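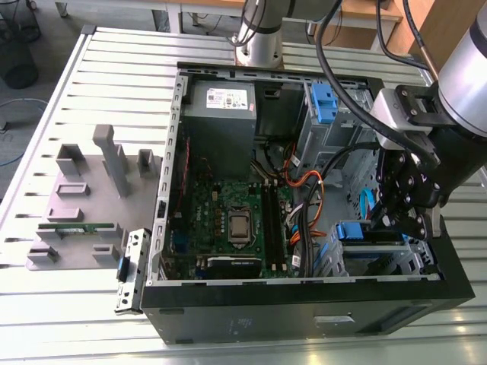 Second life for the office tower

Trasow has been taking in retired office computers for six years. They come from schools, clinics and insurance offices, and most are the same sort of machine: a black tower, made in large numbers, that did its job until the lease ran out. Last August the workshop received 300 in a single delivery.

Each one is laid on its side and the side panel taken off. With the case open, nearly everything that matters can be reached from above. The power supply sits in one corner, the drive cage in another, and the board takes up much of the space between.

Memory comes out first. The modules are small, they hold their value, and they are easily lost on a busy bench, so they go straight into a grey tray beside the case. The tray was printed to a Trasow design and has raised blocks that keep a module lying flat, with the gold contacts clean and off the metal.
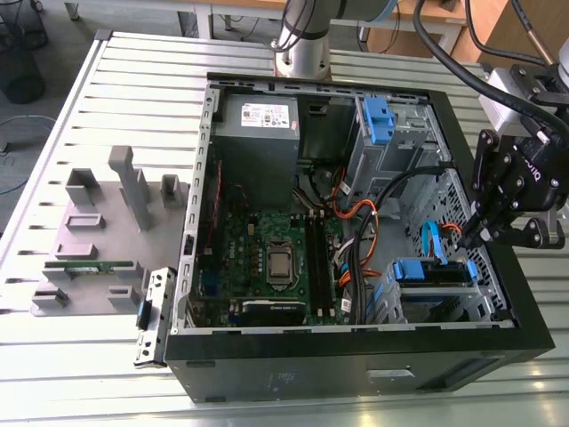 Memory slots empty, processor exposed, cables still in place.

The cooler has to be off before anyone can look at the processor. Old thermal paste is wiped away and the socket is checked for damage. A bent retention frame will send a board to recycling, even if the rest of it works.

Cables are the slow part. Power leads in orange, yellow and black run across the case toward the drives, and the data cables cross over them. Pulling on the wire is the usual mistake. The plug should be held at its sides and eased out, and a clip that has gone brittle with age may need 30 seconds of patience.

Drives are handled separately. In this model they ride in blue plastic carriers that can be used again, which helps, as replacements are hard to find. Every hard disk is wiped 2 times before it is tested. Those that fail are sent to Stamau for shredding.
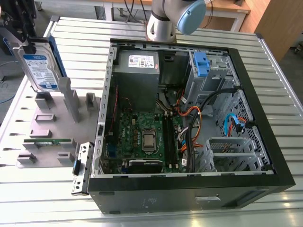 A hard disk with its blue carrier, upright in the tray beside the memory.

Rebuilt towers are sold through the Lema shop at the front of the building. Parts that have no machine to go back into are labelled and shelved for repair work. The shop is open to the public on weekdays, and donated computers can be left at the Kirer Street entrance.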